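Workshop Page - Herrera Street Shared Shop, December

Posting this fast before I lose the notes again. Bits from the big bench sort-out. Rhonda Friesen did most of the lifting, Octavio Alarcón did the labels, I did the sweeping and the sandwiches. Took two evenings. Would of been one if the hardware drawers hadn't gone over.

What we wanted: the big brown table clear enough to work on, stuff off the floor, cables where you can find them. Mostly got there. Still a shelf to do, see end.

The drawers first. 66 little bins in the Grallolico cabinet, all relabeled. Metric on the left, everything else on the right. Mystery screws are in the coffee tin, help yourself. If you find a label that's wrong just cross it out and write on it, don't peel it, the glue is terrible.

Tall cupboard is now glue, tape and paint only. Dolico clamps moved to the back wall, biggest at the bottom. One is missing its handle, Octavio thinks he has a spare at home.

Then the table. Rhonda wiped it down with the orange stuff, twice, and we went over the slotted rail with an old toothbrush. So much dust in those slots.
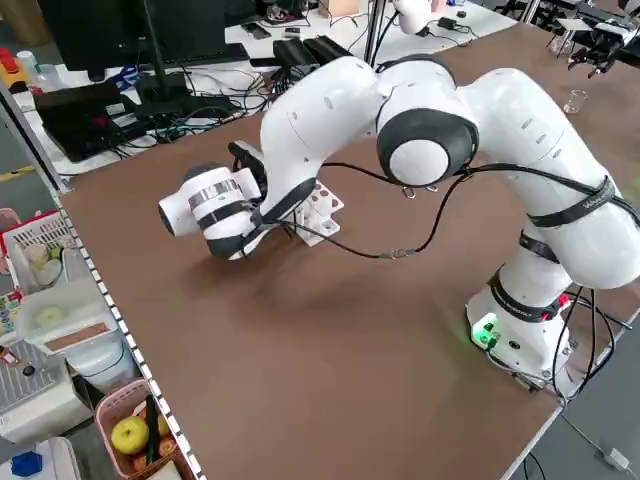
The big table, brown top, slotted metal rail down the left edge. Small white perforated stand stays on it.

Couple things about the table while I'm at it. No coffee on it please, there's a side shelf for cups. Cutting goes on the old bench by the door with the scrap board under, we have 3 scrap boards now so no excuses. Leave it how you found it, i.e. mostly bare.

Black straps for cables: there's a fresh bag in the top drawer, the Zarkemby ones, they hold better than the old kind. Coil it, strap it, hang it up. Long ones on the left hook, short ones right.

Still to do:
Paint shelf (half the lids are stuck)
New bulb over teh sink
Somebody take the broken stool, it's been by the door since summer
Broom head, around 4 bucks, I'll get it

More pics when the shelf is done, probably after the holidays. Key is in the usual place. Thanks Rhonda, thanks Octavio, my back says hi.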